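Break room meeting, November -- minutes

Me again with the notes, so sorry in advance for the spelling. We started late, the Figueroa people were still on a call and had the good chairs with them.

Snack money. We had 935 in the tin at the start of the month and 910 now, so yes, we can go on buying the nice crackers! Tapio Juntunen asked if we could go back to ordering in bulk from Allton. I said only if someone else signs for the boxes this time (last time it was me, in the rain). Tapio will sign.

Wrappers and mugs. This took up most of the meeting, I'm afraid. The brown table by the white wall keeps filling up with snack packets, and mugs get left there too. We agreed that packets go in the bin by the door and mugs go back to the sink before 5. I wanted a sign. Janska side of the office said no more signs -- we have plenty -- so no sign. 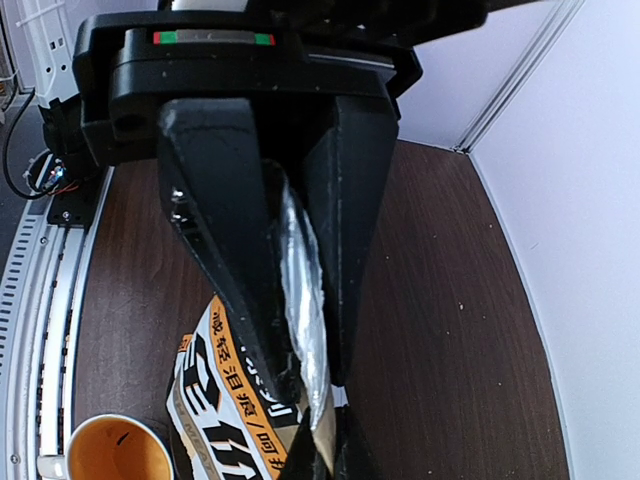
We also talked about wiping the table down, and I'm putting my own name first on the list so there's no arguing about it. Tapio is after me. There are cloths under the sink, please rinse them when you're done!

Kettle. Stirnia still hasn't called back about the new one. I'll try them again in the morning.

Any other business. Someone asked whether the tea bags are shared. They are, except the ones in the blue tin, those are mine.

Next meeting same place, bring your own chair.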